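Cundgate Housing Review
Resident Services

Less to Carry Out: An Interview with the Director of the Irnamel Program

When a household leaves a rental apartment, what it does not take has to go somewhere. The Irnamel program was set up by Cundgate Housing to help residents plan for that moment well before the keys are due back. The program's director spoke with the Review at the Geredthorpe office about notice periods, storage, fees and the things people leave behind.

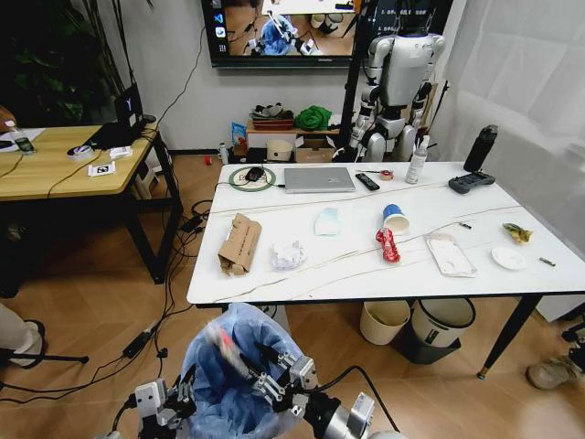 Reading time: 5 minutes

The director joined Cundgate Housing after a long period in property management and has led Irnamel since its first year. The program now serves 194 buildings in Geredthorpe and the neighboring district of Bråten. Over the past program year, 1,013 households used at least one of its services before moving.

"Our original task was a narrow one," the director said. "We were asked to bring down the cost of clearing apartments after tenants had gone. We looked at the clearing contracts, and there was very little to save there. The crews were efficient. The money had already been lost by the time they arrived."

The savings, the director explained, lay in the weeks before departure. Under the former arrangement, a resident who gave notice received a single letter with the inspection date, the cleaning standard and a schedule of charges. It was sent two weeks before the end of the lease. By then most residents had booked a truck, and many had no free evening left.

The letter has been replaced by a calendar that begins on the day notice is received. It sets out when bulky items can be collected, which charities in the district accept furniture, and how to reserve a loading space. Residents may also ask for a home visit, during which a member of staff goes through the apartment with them room by room.

"The visit is the part people hesitate over," the director said. "They believe it is an inspection. We have changed the wording of the invitation four times, and I expect we will change it again. The staff member carries no checklist and files no report on the condition of the home. They are there to answer questions."

Those questions are often modest. Residents want to know whether curtain rails belong to the building, whether a shelf may stay for the next tenant, and what should be done with paint. A recurring one concerns keys for cellar rooms, many of which were issued long before the present records began.

The director described the cellar rooms as the most difficult part of the work. An apartment is lived in every day and its contents are known. A cellar room may not have been opened in years, and in the older Geredthorpe buildings it may hold the belongings of more than one former tenant. Cundgate Housing is required to give written notice before removing anything whose owner cannot be identified, and the process can take a full season.

"We would like residents to open the cellar first," the director said. "They nearly always leave it until last – I did the same when I moved here."

In the apartment itself, the advice is to begin with whatever is used least and to leave one table or counter in service until the final day. A household that packs its kitchen too early tends to unpack it again, and cartons that have been opened twice are the ones that go missing. Chargers, remotes and other small electronics should travel together in one labeled carton.
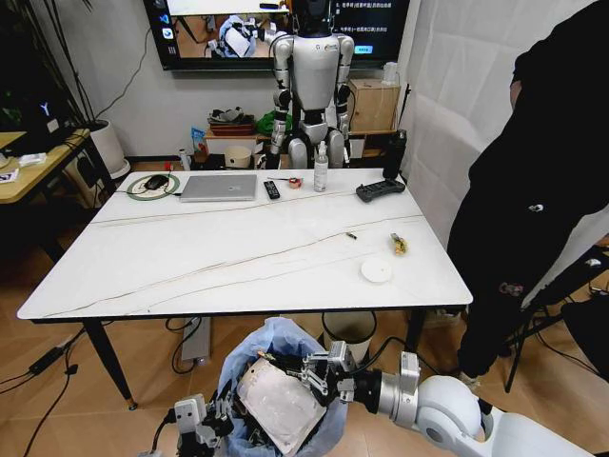
The program also asks residents to set aside their documents before any packing starts. Lease papers, meter readings and the deposit receipt are needed at the handover, and the Bråten office receives calls every month from people who have sealed them into a carton that has already left on the truck. Staff can reprint most of these records, but the deposit receipt must be reissued by the central office, and that adds several days.

Asked whether the calendar had changed the way residents leave their homes, the director answered with some care. Collections arranged in advance rose to 1,682 in the last program year. Clearing charges passed on to former tenants fell over the same period. The director declined to attribute the whole of the change to Irnamel.

"There were fewer departures in Bråten than we had planned for, and the collection service was extended to the hillside streets that spring," the director said. "Both of those matter. I would want another year of records before I claimed anything firm."

Fees remain a sensitive subject. The standard charge for removing a single item of furniture has not been altered since the program began, but residents regularly object to it, and the director considers some of the objections fair. A tenant who leaves a sound wardrobe pays the same as one who leaves a broken one. A proposal now under review would waive the charge when the incoming tenant agrees in writing to keep the item. The legal department has asked who would be responsible if the item were later found to be damaged, and a reply is being drafted.

The director was more direct on the subject of household waste in the final week. Containers in the courtyards are sized for ordinary use, and a single departure can fill them for every other household on the stair. Residents are asked to spread their disposal over the notice period and to keep cardboard flat and separate. Where that is impossible, an additional container can be ordered through the Geredthorpe office at no cost, provided the request is made five working days ahead.

"It is free, and it is hardly used," the director said. "I take that as a fault in how we present it. It appears on the third page of the calendar, and I am told that people stop reading at the second."

A revised calendar is due in September. It will be a single folded sheet, with the container order form printed on the front. A first run of 1,000 copies will go to the Bråten buildings, where turnover is highest, and comments from residents there will be considered before the sheet is sent to the rest of the district. 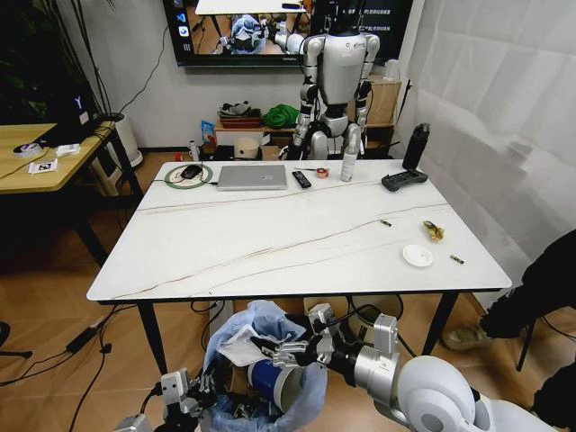

Older Residents and Assisted Moves

A growing share of the program's work concerns residents who are leaving a home of many decades for a smaller one. For these households the notice period is seldom long enough, and Irnamel may open a file up to a year before any notice is given. The file creates no obligation to move.

"Some of those files are closed with the resident still in the apartment, and we are content with that," the director said. "They have sorted the cellar, they know what they own, and they have decided to stay. The conversation was still worth having."

Family members may attend the visits if the resident agrees. The director noted that disagreements are common, most often over furniture that one generation values and the next has no room for. Staff are instructed to take no side and to record only what the resident decides. When no decision can be reached, the item is listed as open and the visit moves on to the next room.

Assisted moves also include help with address changes and the transfer of telephone service. Packing itself is not provided. The director said that the question had been raised several times and that the program has neither the insurance nor the staff for it at present. Residents who require packing are given a list of local firms, updated twice a year, with their hourly rates.

Requests for a home visit may be made at the Geredthorpe or Bråten office between 9 a.m. and 3 p.m., or by returning the slip enclosed with the confirmation of notice.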